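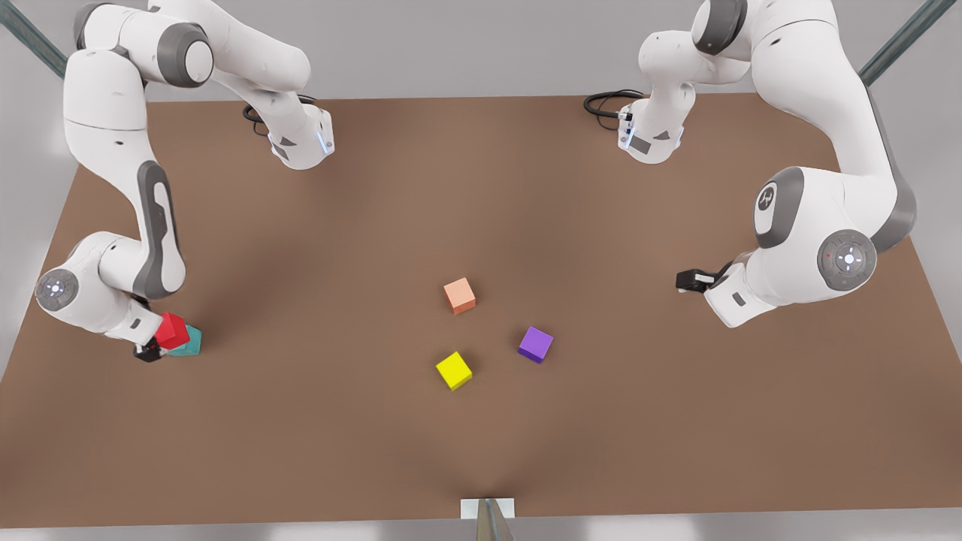
갈색 상판, 오일로 다시 마감하기

오래 쓴 식탁이나 작업대 상판은 색이 죽고 컵 자국이 남습니다. 원목이라면 통째로 바꾸지 않아도 표면만 갈아내고 오일을 다시 먹여서 쓸 수 있습니다. 이 글은 무광 갈색으로 마감하는 순서를 정리한 것입니다. 무늬목이나 필름을 붙인 상판에는 적용하지 마세요. 사포질 몇 번이면 겉층이 뚫립니다.

준비물

사포 120방, 180방, 240방
사포 블록 또는 원형 샌더
침투형 목재 오일(갈색 계열, 무광)
보풀이 없는 면 천 여러 장
마스킹 테이프, 방진 마스크, 니트릴 장갑
뚜껑이 닫히는 금속 통과 물

저는 Drinus 무광 오일을 썼습니다. 다른 제품을 써도 순서는 비슷하지만 건조 시간은 통에 적힌 대로 따르세요.

1. 원목인지 확인하기

상판 옆면과 밑면을 봅니다. 윗면의 나뭇결이 마구리면까지 자연스럽게 이어지면 원목일 가능성이 높습니다. 옆면에 얇은 띠가 붙어 있거나 층이 보이면 무늬목이나 합판입니다. 오래된 가구는 밑면에 라벨이 남아 있기도 합니다. 제가 작업한 상판은 Paewai 중고 시장에서 산 것으로, 밑면에 Arkitham이라는 제작소 이름과 1911이라는 숫자가 찍혀 있었습니다. 제작 연도인지 모델 번호인지는 확인하지 못했습니다. 1970년대 이전 가구에 페인트가 칠해져 있다면 납 성분 검사부터 하고, 납이 나오면 사포질을 하지 마세요.

2. 세척

중성세제를 탄 미지근한 물에 천을 적셔 꽉 짠 뒤 닦습니다. 왁스가 남아 있으면 사포가 금방 막히니 미네랄 스피릿으로 한 번 더 닦아 냅니다. 하룻밤 말립니다.

3. 사포질

120방으로 기존 마감을 벗깁니다. 반드시 결 방향으로 밀고, 샌더를 쓸 때는 누르지 말고 기계 무게만으로 움직입니다. 모서리는 쉽게 둥글어지므로 손으로 합니다. 컵 자국이 깊어도 그 부분만 파내듯 갈면 안 됩니다. 오일을 바른 뒤 오목한 자리가 눈에 띕니다. 주변까지 넓게 갈아서 맞추세요.

색이 고르게 드러나면 180방, 240방 순으로 넘어갑니다. 단계를 바꿀 때마다 먼지를 청소기로 빨아들이고 마른 천으로 닦습니다. 240방보다 고운 사포를 쓰면 오일이 덜 스며들어 색이 옅게 나옵니다.

4. 색 시험

밑면 구석에 오일을 조금 발라 하루 둡니다. 같은 갈색이라도 참나무와 소나무는 결과가 꽤 다릅니다. 소나무는 얼룩이 지기 쉬우니 시험한 자리가 얼룩덜룩하면 프리컨디셔너를 먼저 바르세요. 제 경우 Prultlow 제품을 한 번 발랐고 얼룩이 많이 줄었습니다.

5. 오일 바르기

천에 오일을 묻혀 얇게 펴 바릅니다. 15분쯤 두었다가 스며들지 않은 오일을 새 천으로 모두 닦아 냅니다. 여기서 덜 닦으면 표면이 끈적하게 굳고, 그렇게 되면 다시 갈아내야 합니다. 조명을 낮은 각도로 비추면 번들거리는 곳이 보입니다.

24시간 말린 뒤 같은 방법으로 한 번 더 바릅니다. 도포는 모두 두 번이면 충분합니다. 습한 7월이라면 간격을 이틀로 늘리세요.

6. 천 처리

오일이 묻은 천은 뭉쳐 두면 저절로 열이 나서 불이 붙을 수 있습니다. 사용한 천은 바로 물에 적셔 금속 통에 넣고 뚜껑을 닫아 두거나, 야외에서 한 장씩 펼쳐 완전히 말린 다음 버립니다.

7. 사용 시작과 관리

가벼운 물건은 이틀 뒤부터 올려도 됩니다. 뜨거운 냄비와 젖은 컵은 2주 정도 피하세요. 평소에는 물기를 짠 천으로 닦고, 물방울이 맺히지 않고 스며들기 시작하면 240방으로 살짝 문지른 뒤 오일을 한 번 덧바릅니다. 매일 쓰는 식탁은 보통 1년에 한 번이면 됩니다.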